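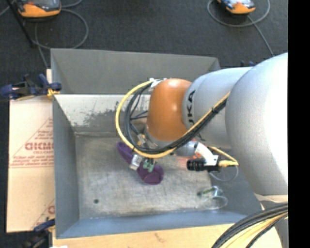 작업 노트 / 10월, 빈 피킹 셀

오전 9시 시작. Andier 과제용 피킹 셀의 운용 규칙 개정안 정리. 기존 규칙은 Isatlow 셀 때 쓰던 것을 그대로 옮긴 것이라 케이블과 티칭 펜던트 항목이 부실함.

1. 손목부 케이블
노란색 케이블과 검은색 다발이 주황색 손목 축 옆으로 크게 돌아 나감. 루프 여유는 손목 축을 양쪽 한계까지 저속으로 돌려 보고 정함. 눈으로만 보고 타이를 조이지 말 것. 타이 위치를 바꾸면 해당 축 범위를 처음부터 다시 확인하고 노트에 기록. 그리퍼 교체 후에도 동일.

2. 손목 카메라
브래킷을 풀었다 조이면 무조건 핸드-아이 캘리브레이션 재실시. 커넥터만 뺐다 꽂은 경우는 검증 자세 28개로 오차만 확인. 기준을 넘으면 재실시. 지난번 결과 파일은 덮어쓰지 않음.

3. 빈 고정
클램프로 고정. 클램프는 충돌 모델에 포함시킬 것. 현재 모델에는 빈 벽만 있음(수정 필요). 빈을 옮긴 경우 바닥 높이 재측정 후 하강 한계 갱신.

4. 속도
수동 티칭은 250 mm/s 이하 유지. 새 물체를 처음 집을 때는 자동 운전 속도의 80%를 넘기지 않음. 투명한 물체는 깊이값이 비는 일이 잦으므로 접근 높이를 따로 지정. Multel 비전 모듈의 신뢰도 값만 믿고 하강시키지 않기.

5. 티칭 펜던트
바닥에 두지 않는 것으로 개정. 거치대에 걸고 케이블은 통로 반대쪽으로 정리. 비상정지 버튼은 교대 때마다 동작 확인. 펜던트를 든 사람만 운전 모드를 바꿀 수 있음.

6. 로그
시도 1,000회 단위로 끊어서 보관. 현재 묶음은 465회까지 진행. 실패 원인 코드는 Vaughan 양식을 그대로 씀. 사람이 개입한 시도는 성공으로 적지 않고 별도 코드로 분리.

미결
- 손가락 끝 교체 주기: 횟수 기준으로 할지 마모 상태 기준으로 할지 미정
- 클램프 형상 모델링, 내일 오전
- 펜던트 거치대 위치 협의

오후 4시, 개정안 초안을 공유 폴더에 올림. 의견은 이 페이지 아래에 이어서 적을 것.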